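Acta de la reunión de planificación de equipamiento
Taller Flindora, febrero

Preside: Kamol Khamphan
Hora de inicio: 9:30

1. Acta anterior
Se aprueba sin cambios.

2. Estado de la celda de dos brazos
Kamol Khamphan informa sobre la celda dedicada a la manipulación de piezas planas. Los dos brazos van montados sobre el mismo perfil de aluminio, en el borde delantero, y trabajan sobre el soporte azul colocado entre las pinzas. El recipiente con las piezas en vertical se mantiene al fondo de la superficie.

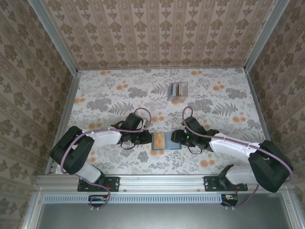
Se acuerda conservar esta disposición hasta el cierre del presupuesto. Cualquier cambio en la posición de las bases obliga a repetir la calibración y a revisar el recorrido de los cables, y el equipo prefiere hacerlo una sola vez, cuando llegue el material nuevo.

3. Ofertas recibidas
Se comparan las propuestas de Fikance y Pirkik para el juego de recambios de las pinzas. Fikance pide 275 euros por juego, con el envío incluido. Pirkik pide 264 euros, con el envío aparte y un plazo de entrega más largo. Ridgeway no ha contestado.
Se decide comprar 2 juegos a Fikance. Queda pendiente que confirmen por escrito la garantía de los dedos de la pinza.

4. Consumibles y cableado
Se aprueba una partida de 100 euros para clips de cable, tornillería y conectores. Se pide que los clips nuevos sean del mismo tamaño que los blancos que sujetan ahora el cable a los brazos.
Se plantea comprar un segundo soporte azul para no parar el trabajo si se daña el actual. Se carga a la misma partida, siempre que no la supere. Durante las pruebas se seguirá usando una sola pieza por ciclo.
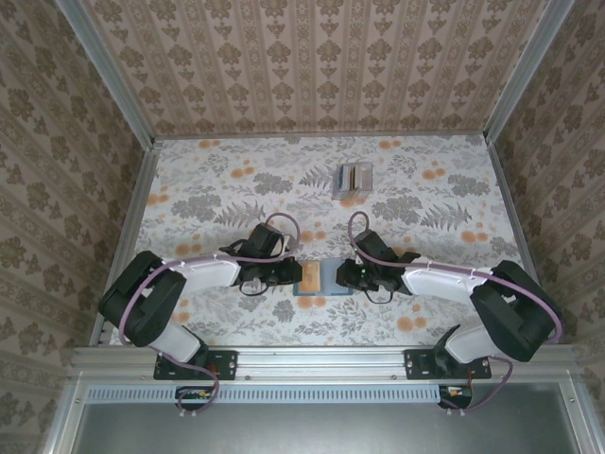 5. Segunda celda
Se pospone la decisión. Antes de pedir precio de los brazos hay que saber si la toma eléctrica del fondo del taller admite otra celda. Kamol Khamphan consultará con mantenimiento y pedirá a Ridgeway una oferta del bastidor de aluminio, con y sin montaje.

6. Tareas
Pedido a Fikance: Kamol Khamphan.
Respuesta a Pirkik: administración.
Lista de consumibles con referencias: taller, antes de la próxima reunión.

7. Ruegos y preguntas
Se pide que los albaranes se guarden en la carpeta de compras y no en el banco de trabajo.

Se levanta la sesión a las 10:40.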